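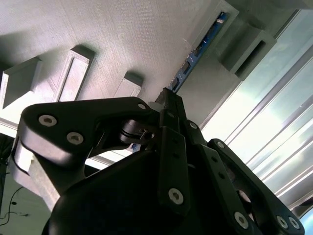
Slide 1. Circuit board along a gray bracket.

Speaker notes: Records Retention and Equipment Disposal
Pivari County Office of Administrative Services
Department liaisons' briefing, Sep 20, 2019

Good morning, and thank you for attending. The purpose of this session is to review the revised retention schedule and to explain what each department must do before office equipment leaves county property. Printed copies of the schedule are at the sign-in table.

(Pause while late arrivals are seated.)

The Board adopted the revised schedule in June. It replaces the schedule kept in the Zernolen binder, which many of you still have on your shelves. Please discard the binder once you have moved your handwritten annotations to the new form. The old series numbers are listed in Appendix B next to the new ones.

Three changes affect every department. General correspondence is now kept for two years after the close of the fiscal year. Purchase records are kept for seven. Draft documents may be destroyed when the final version is approved, unless a legal hold is in place. Legal holds override the schedule in every case, and only the County Counsel's office may lift them.

(Advance.)

Paper storage. The Wickramasinghe Annex has room for 400 cartons, and 200 of those spaces are already assigned. Each department may send up to nine cartons per quarter. A carton must carry the series number, the date range and the destruction date on its short side. Cartons without a destruction date will be returned to the sender.

Do not mix series in one carton. Staff at the annex cannot pull part of a carton for destruction, so a mixed carton stays until its longest period runs out.

(Advance.)

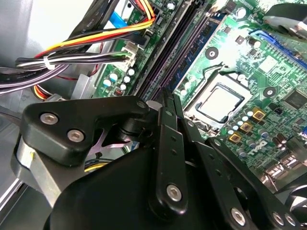 Slide 4. Desktop computer, interior, with motherboard.

Equipment. Records are often left behind on local drives. Before a desktop computer is released, the department liaison signs Form 12, stating that official records have been copied to the shared drive and that no legal hold applies. Information Services then removes the drive and signs the second line. Surplus Property will not accept a computer unless both lines are signed.

Copiers and scanners follow the same procedure. For leased units, contact the Prallametti contract desk at least ten working days before pickup.

(If asked about personal phones: refer the question to County Counsel. The policy is under review.)

Annual destruction certificates are due at the end of the calendar year. A department destroying more than 100 cartons must request an appointment with the shredding contractor in advance.

Questions will be taken now. Liaisons who need the new carton labels may collect them at the back of the room.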